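Teaching the pour by teleoperation, without fooling yourself

Vendors will tell you that anyone can teach a two-armed robot to fill a glass in an afternoon. Be wary. We recorded 39 demonstrations at Solldale in April and kept three.

Start with the table. Put the tray in the same spot for your first recordings, then move it on purpose between takes. A policy trained on one spot has learned the spot.

Drive the arms slowly. If you're watching through the head camera, your sense of depth will be worse than you think, so practise closing the hand before you hit record. Throw out any take where you had to nudge the glass by hand. I don't care how good the rest looked.

Decide what the idle arm does and do it every time. Ours stays up off the tabletop. Let it wander and the wandering gets copied.
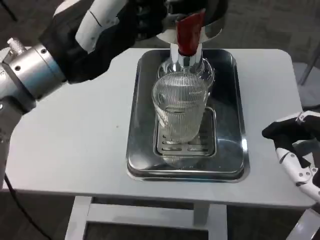

Torunn Ljungberg

Check the glass is under the spout before you touch the lever. Ribbed glass and polished steel throw highlights everywhere, and I wouldn't trust a depth sensor on either. Record some takes with the lights changed.

Then test with a glass you never recorded. The Wavgate people skipped this and still quote a success rate. Ask to see the failures.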